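Table clutter rules for grasp trials — where do you draw the line?
Bench & Cell forum > Practice and Standards

flurry_bench
Posted Friday, 7:40 am

Trying to write up house rules for tabletop work before the March reviews and going in circles. Current draft:

1. Cloth on the table, one plain color, flat to the edges
2. Plain-ish backdrop, nothing behind it that moves
3. No glass within reach of the hand
4. Anything with liquid in it has to be capped
5. Layout written down before the arm gets enabled
6. Soft stuff (hats, cloths) never on top of bottles

Number 6 is where everybody yells at me. Number 3 too, a bit. This is what we're working with 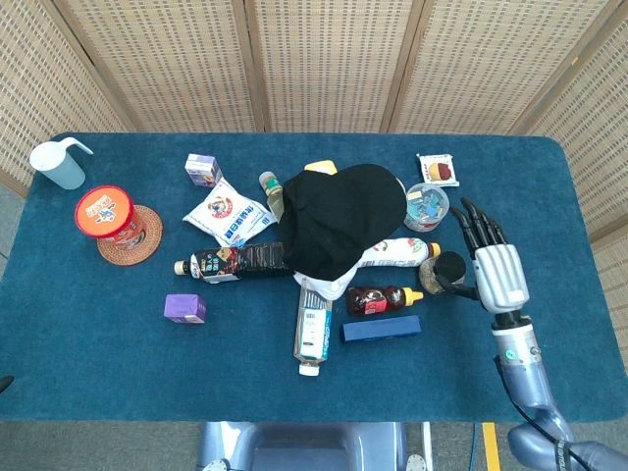 Cap over the bottles, white cloth bunched under it. Legal or not?

My vote is not legal. You can't log what's under there.

tessier_h
Posted 8:05 am

Disagree on 6. Real tables have a hat dumped on top of stuff. If the rule bans it you get very tidy logs and a hand that has never met a hat. Let it happen, write it down.
— Hervé Tessier

flurry_bench
Posted 8:12 am

Write down what though. "cap, something yellow behind it"? That's the problem, the log is only as good as what you can see.

Ratanaporn
Posted 8:31 am

Log before the soft item goes on. Then log it again after. We do this at Wuldale and it costs 30 seconds. Our sheet has 251 layouts on it now and I can tell you what was under every hat.

Also your rule 2 says plain-ish. Plain-ish is not a rule. Is a woven screen plain? I'd say fine but someone will argue

kettle_nine
Posted 8:50 am

woven is fine, it doesnt move. Next.

Bigger thing for me is rule 4. Capped isn't enough, some flip tops pop if you squeeze the body. We had sauce in a wrist joint in the fall and it took two days to clean out. I want "capped and taped" for anything with a flip top

tessier_h
Posted 9:02 am

Tape changes the surface. You'd be grasping tape.

kettle_nine
Posted 9:04 am

You'd be grasping the bottle, the tape is on the lid. And I'd rather grasp tape than strip a wrist again

Hugo Lozano
Posted 9:30 am

Can we go back to 6. At Bomora we split it in two: soft item on a stand = fixed prop, gets one line in the log. Soft item loose on the pile = needs the before/after entry Ratanaporn described. Different risk, different paperwork. Stops the fight

flurry_bench
Posted 9:41 am

OK I like that. So this one would count as fixed prop?

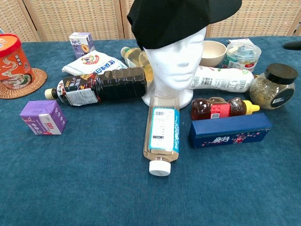 Black cap on the foam head, groceries left and right of it.

Hugo Lozano
Posted 9:48 am

Yes. One line. But you've got a glass jar over on the right, so there goes rule 3

flurry_bench
Posted 9:55 am

ugh. yes. Everybody breaks rule 3, me included

Ratanaporn
Posted 10:10 am

Then it's a bad rule. Ours is glass allowed, lid on, under 900 grams filled, and you cap the arm speed at 200 mm/s while it's out. People follow that one. A ban they just ignore and then it isnt in the log either.

tessier_h
Posted 10:22 am

Agree with all of that, write it down Friday. Still think foam head should be logged as its own object btw. It's light, it'll tip if the hand catches the brim.

kettle_nine
Posted 10:25 am

+1 on the head. weight in the base or it's not "fixed"

flurry_bench
Posted 11:15 am

Draft two:

3. Glass OK with lid on, under 900 g, arm capped at 200 mm/s
4. Liquids capped. Flip tops taped (Hervé objects, noted)
6a. Soft item on a weighted stand — one log line, stand gets logged too
6b. Soft item loose — log before and after

Rule 2 I'm changing to "nothing behind the table that moves" and leaving it there. Will put it up on the Flurivby wiki tonight unless somone stops me

tessier_h
Posted 11:19 am

Objection to 4 stands. Rest is fine.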